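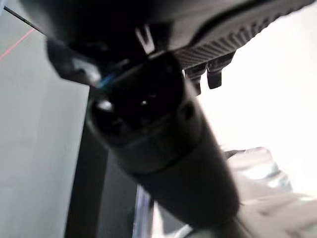 At Kodton, Solheim

Filed under: Jobs / Retail / Part time

Shelf and Stock Assistant, Drinks and Snacks

Kodton is hiring one part-time assistant for the drinks and snacks section at Solheim. The job is four shifts a week, starting in October. Shifts begin at 6:30 in the morning and run until late morning, with one Monday off in every month.

The section takes in soda, cola, canned drinks, boxed cookies and other packaged snacks. We carry roughly 2000 items on the floor at any time and the drinks move fastest. You will be responsible for keeping the section filled, straight and priced from opening until the midday handover.

What the work involves

Bringing stock from the back room and filling shelves with the oldest dates in front. Turning bottles and cans so the labels face out. Checking caps and seals and pulling anything dented or leaking. Wiping down the shelf decks and the clear strips. Collecting baskets, emptying out whatever has been left in them, and putting each item back where it belongs.
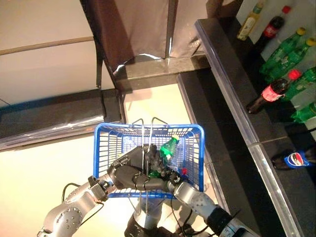

Blue basket by the drinks shelf

Returned items take up more of the shift than most applicants expect. Bottles that come back in a basket have to be checked before they go out again. If a label is torn or a cap has been opened, the item goes in the write-off crate and you enter it in Clovavo, our stock system. We will show you how to use it during your first week.

You will also do a short count of one product group each shift and change the price tags when the new list comes in. Deliveries come from the Nenard warehouse twice a week, and on those days you will help unload.
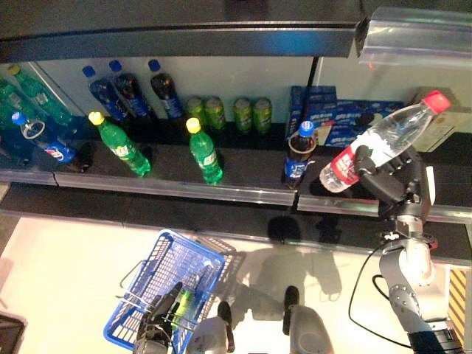 What we are looking for

You should be able to lift 30 pounds and be on your feet for a full shift. You need to read dates and product codes accurately. Store experience is useful but we will train someone without it. Customers will ask you where things are, so you should be comfortable talking to people while you work.

We provide a work shirt and gloves. Please wear closed shoes with a non-slip sole. Training lasts 2 weeks and is paid at the regular rate. Staff get a discount on groceries after training.

To apply

Pick up a form at the Kodton service desk in Solheim, or leave a resume there in an envelope marked "Drinks and Snacks." Tell us which mornings you can work and when you could start. Interviews are held at the store and include a walk through the section.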